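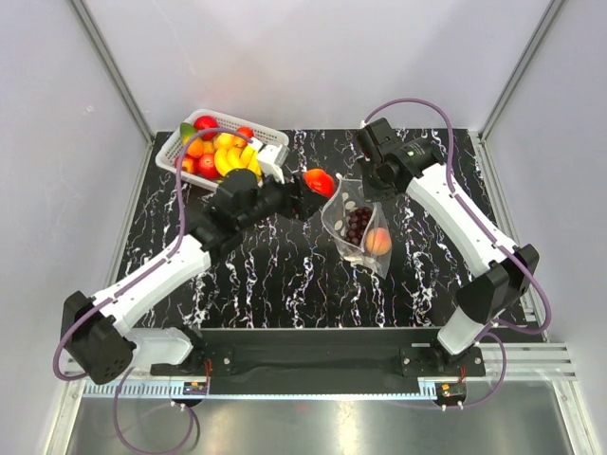
How to make a number line clothesline for mixed-age groups

This activity gives children practice in ordering numbers and judging the distance between them. It suits ages five to nine and works with one child at home or with a class. Allow one session for making the cards and a second for the activity itself.

Materials

String, long enough to run along one wall
Clothes pegs or large paper clips
White card, A5
A thick black marker
Two hooks or chair backs at the same height
Three plain envelopes, one per card set

Making the cards

1. Cut each sheet of card in half across the short side. Fold over the top edge so that the card will hang on the string without a peg if you run short.
2. Write one number on each card. Keep the digits the same height across the whole set. Children will otherwise sort by the size of the writing.
3. Make Set A with the numbers 0 to 10.
4. Make Set B with the tens from 0 to 100.
5. Make Set C with the hundreds from 0 to 1000. Leave out the comma in the last card.
6. Underline 6 and 9 in every set. Do this also for 60, 90, 600 and 900.
7. Put each set in its own envelope and write the letter on the flap.

Laminating is optional. Laminated cards last longer but slide on thin string, so use pegs with them.

Small parts such as pegs and clips can be kept in a clear bag with each set.
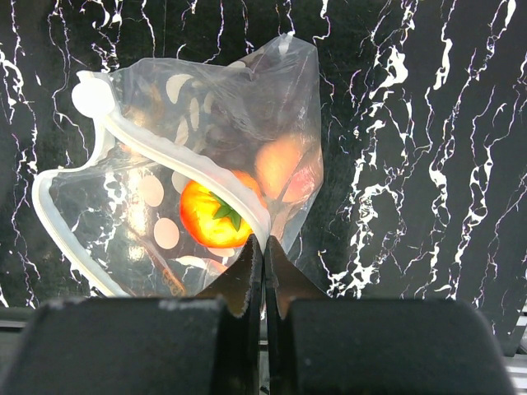

Clear zip bag, open.

Setting up the line

Tie the string between the hooks at the children's shoulder height. Pull it tight. A line that sags will move the cards towards the middle and spoil the spacing. Hang the lowest and highest cards of the set at the two ends before the children begin.

Running the activity

Give each child one card. Ask the first child to place it where it belongs and to say why. The next child may move a card already on the line, but must explain the move to the group. Continue until all the cards are up.

Do not correct the spacing during the first round. When the line is full, fold a second piece of string in half to find the middle and compare it with the position of the 5, 50 or 500 card. Most groups will then want to adjust the rest.

Variations

Blank card. Hang an unmarked card and ask what number it could be. Accept any answer that fits between its neighbours.

Changed end. Replace the 10 card with 100 and ask where 5 should go now. Isabelle Robichaud uses this one with her older group at Wulelholm and starts with it before handing out any other cards.

Silent round. The cards are placed without talking. Three minutes is enough for Set A.

Halves. For children ready for fractions, add cards for the halves between 0 and 3 only. Going further makes the line crowded – use a longer string if you want to try it.

Storing

Take the cards down in order and count them back into the envelope. Wind the string round a piece of card with a notch cut in one side.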